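Speaker notes, robotics club evening talk
Fulmont school library, August 12, 2020
Speaker: Bronwyn McKinnon

Get the laptop going before people sit down. Clicker is in the side pocket of the blue bag, spare battery too.

OPENING (take it slow, let the latecomers find a chair)

Good evening, everybody, and thank you so much for coming out. I see a lot of parents, a couple of grandparents, and at least two younger brothers who were promised snacks. The snacks are real and they're on the table by the door, and you may get up for one whenever you like.

I'm Bronwyn McKinnon and I look after the robotics club together with Angus Tomoana, who is waving at you from the back. We started in April with a very simple idea and a much bigger group than either of us had planned for. We had 24 students sign up, and for the first few weeks I was mostly worried about whether we had enough chairs.

(Pause. Ask who has a kid in the club. Wave back.)

WHAT WE SET OUT TO DO

The task sounds easy when you say it out loud: get a robot arm to open a door in a house. That's the whole assignment. You and I do it all day long with a bag of groceries on one hip. But sit down and write out every single thing your hand does, in order, and you'll fill a page before you have even touched the handle. We did this as our first exercise, with paper and pencils, and Brodie Goodwin's list was the longest by far. It began with "notice the door," and I have been quoting him ever since.

We work in simulation, meaning the house and the arm are both drawn by the computer. Angus picked a program called Steltine for this, and I'll let him talk about it afterward because he loves it and I only like it. What I like best is that the kids can crash the arm into a wall on their first try, press reset, and go again. Nothing to sweep up!

(Next slide. Give people a good few seconds before talking again.)

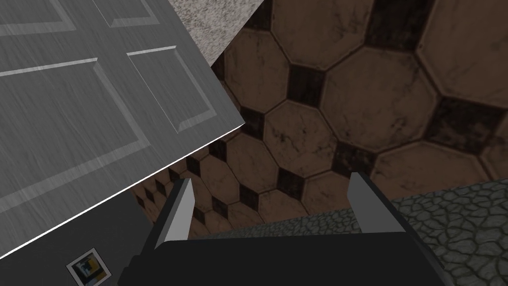 Viewpoint is the thing our students argue over more than anything else, and I want to spend a little time on it. When you program an arm, you have to decide where it's looking from, and a camera close to the hand sees the world in a way that none of us are used to. I asked the club to work only from views like this one for a whole session, and the grumbling was something to hear. The door comes out as a big slanted gray slab, the floor runs off behind it, and between the two fingers all you get is tile and a bit of that cobblestone surface. Your own eyes would sort it out in no time. A program has to be taught which of those shapes is the door, which one is the floor, and which of the two it's supposed to care about. Analyn Mercado made the rest of her team turn their heads sideways until they could each name every surface, and I have to say it worked better than my worksheet.

(If someone asks about the floor pattern: yes, the program can change it. Let Analyn answer this one if she's here, she knows the menus.)

HOW THE TEAMS WORK

We have the students in small teams, and each team keeps a notebook. An attempt gets one line: what we tried, what the arm did, what we'll change. Some of the lines are very short. One of my favorites just says "no." Between all the teams we're at almost 4,000 attempts now, and Aroha Pearce has typed up a good share of them, so please be nice to Aroha tonight.

(Hold up the green notebook. Pass it around, ask for it back.)

The part I'm proudest of is the Zirker rule, named after the team that came up with it. Before you ask Angus or me for help, you explain your problem to somebody on another team. They solve half of it just by talking — I've watched it happen from across the room, and it still tickles me.

WHAT'S NEXT

Each team will get 20 minutes to show its best run at the fall open house. We'd love two more grown-ups to help with setup, and you don't have to know a thing about programming. Sign-up sheet is next to the cookies.

Now over to Angus for Steltine, then questions. (Remind him to use the microphone.)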